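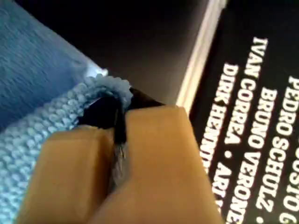 Progress report for March, textile care part of the Kuvance project

In this period we worked mainly on the cloths and towels used in the Plarwood rooms. From the 199 pieces in our store we have now checked 105. Each piece is looked at for the condition of the edge, and the result is written on its card. The light blue cloths take the most time, as the loops are thick and the fibers become fuzzy along the rim. For such an edge we write "frayed, still in use" when the loops behind it are closed.

We agreed in the last report that the checking would be done on a dark surface. This is now the rule for all light-colored pieces. It was a good decision, and the work goes faster in the afternoon also.

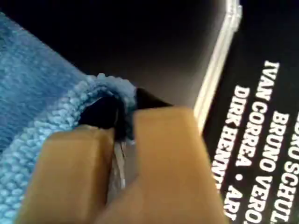 The washing trial with Osano has started later than planned. We received the price offer only in the middle of the month. The cost is 595 for the full trial, and it stays inside the budget line for outside services.
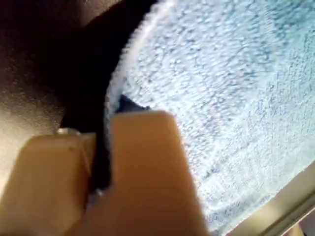 Of the pieces checked, 19 are set aside for repair. The sewing will be done at Chmielewska, where they asked us to send everything in one delivery. We would like to wait until the remaining pieces are checked.
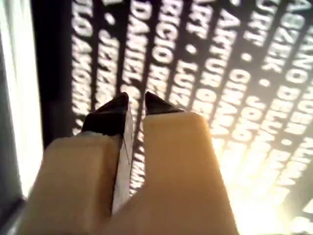
For the next period we plan to finish the checking, to send the repair delivery and to give you the first results of the washing trial. We ask you to confirm if the repair cost can be reported together with the washing, or if you need a separate sheet.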